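Dressing table drawers, quick version

Everything out first. All of it, even the hair grips. Wipe the inside with a barely damp cloth, then leave it open til bedtime. Old wood drawers hate being shut up damp.

Packets go on the top while you sort. Bin the dried up ones. I had 3 half used face masks, all the same sort.

Stiff runners: rub with a candle stub, 2 goes. Knobs working loose? Tighten from the inside, not too hard.

Liner paper, Skeveo do a roll for 115p, cut it a bit short so it dosen't ruck up at the back.
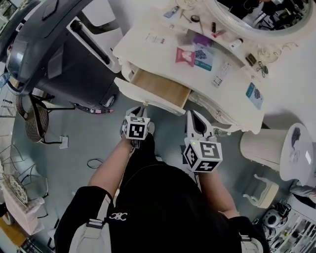

What gets old perfume smell out of a drawer? Bicarb in a saucer, left overnight with the drawer shut.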